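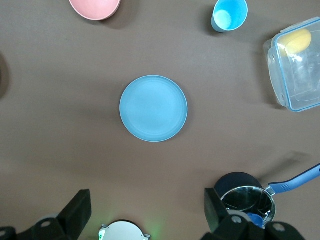 Plate, bowl and cup on the break room table.

Thread for anyone about to rent a lift or a trencher for the first time. I ran the counter at a rental yard in Allenstead for years and now I'm on the customer side, renting for a small fence and deck crew. These are the parts of the contract people skip.

A "day" is usually a 24-hour clock with 8 hours on the meter. Run a skid steer for 12 hours and you owe overage, even if you bring it back the next morning on time. Ask what the extra hour costs before you sign.

A "week" is often 40 meter hours. A "month" is often four weeks, so if you keep a machine through all of January you may pay for a few days past the month. Read the line that says 28 days.

Write the meter reading down yourself at pickup. Last one I took out of Granton had 873 hours on the dash and a different number on the ticket. The clerk fixed it in a minute. It would have been a longer talk at return.

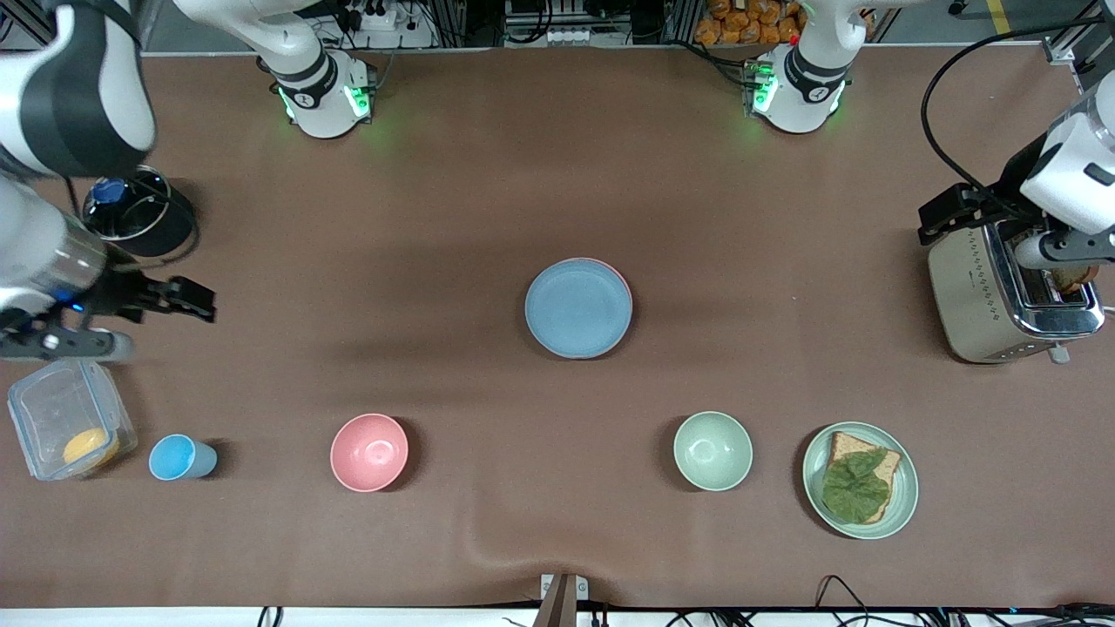 Posted by Yaqin Zou

Delivery is a separate charge and it's charged both ways. I was quoted $74 each way on a small trencher last month. A half-ton pickup and the yard's trailer would have done it for less, but I didn't have the right hitch ball.

Check the ball size when you reserve. Yards don't all use the same one, and some won't rent you a ball at the counter. Same for the plug — ask if it's four-pin or seven-pin.

The damage waiver is not insurance. Most of them leave out tires, glass and anything that happens from overloading. If your business policy already covers rented equipment, bring the certificate and ask them to take the waiver off. It has to be on file before the machine leaves.

Fuel. Bring it back full. The yard price per gallon is well over the pump price and they will top it off to the neck. Also ask whether the tank takes dyed diesel or gas. We had a guy on our crew put the wrong one in a Rumeo plate compactor and that was the end of that rental.

Cleaning fee is real. Mine was $56 for mud in the tracks. A flat shovel and 20 minutes would have covered it.

Call it off rent. This is the one that costs people the most. If the yard is picking up, the clock may run until you phone and say you're done. Get the off-rent number, write it on the ticket, keep the ticket. I called one in on a Thursday, the truck came 3 days later, and I paid nothing for the wait.

For scissor lifts, ask for the platform height and the working height. Working height adds six feet for your reach. People rent the wrong lift off that number all the time.

Someone asked where I rent now. Mostly Kodikara for the small stuff and Granton for anything with a boom. Prices are close. Granton answers the phone earlier.

Will add a post on trailers and tie-downs when I get time.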